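Moving the books to Fandley

11 September 2023

I moved from Drargate to Fandley this summer, and the hardest thing to move was the books. I have 234 of them, which is maybe not so much for a person who reads, but the new apartment is on the fourth floor and there is no elevator.

At first I wanted to do it properly. I made a list, I bought strong tape, and I wrote on every box which shelf it comes from. After two evenings I was tired of the list and I started to put books where they fit. The dictionaries went together with the cookbooks. My old grammar of English, which I carried with me from my country, traveled with a pair of winter shoes.

My advice is to take small boxes. Everybody says this and I did not listen. A big box full of paper can not be lifted by one person, and on a narrow staircase two persons can not walk beside each other. I had to open three boxes on the street and carry the books up in shopping bags.
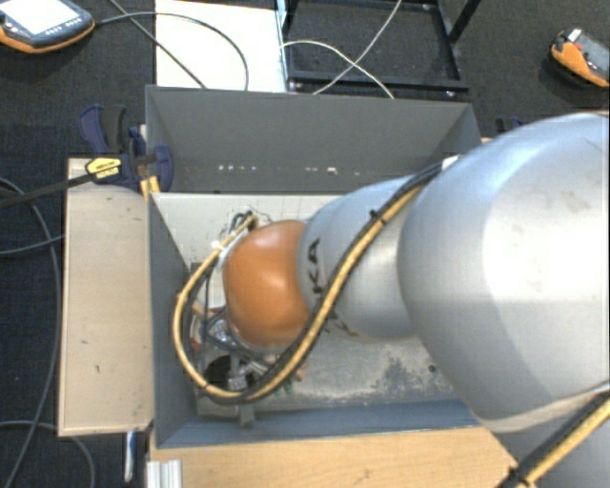

I also gave away 54 books before the move. This was more difficult than the carrying. I kept asking myself if I will read this one again, and the true answer was almost always no, but I kept many of them anyway. Some have my notes on the side of the page, from the time when I looked up every second word. I can see how my handwriting became smaller and the notes became fewer. Such a book I can not give to a stranger.

The shelves in the new place are from a small shop called Solberg, two streets away. They cost 135 for the pair, and the delivery was until the street door only, so please ask about this before you pay. One of them leans a little to the left. I put folded paper under the foot and now it is fine, if you do not push it.

The order is still bad. Novels are by the window, everything else is where I had space. In December I will have some free days and then I want to sort them by language. Two boxes are still closed in the hallway and I think the atlas is in one of them.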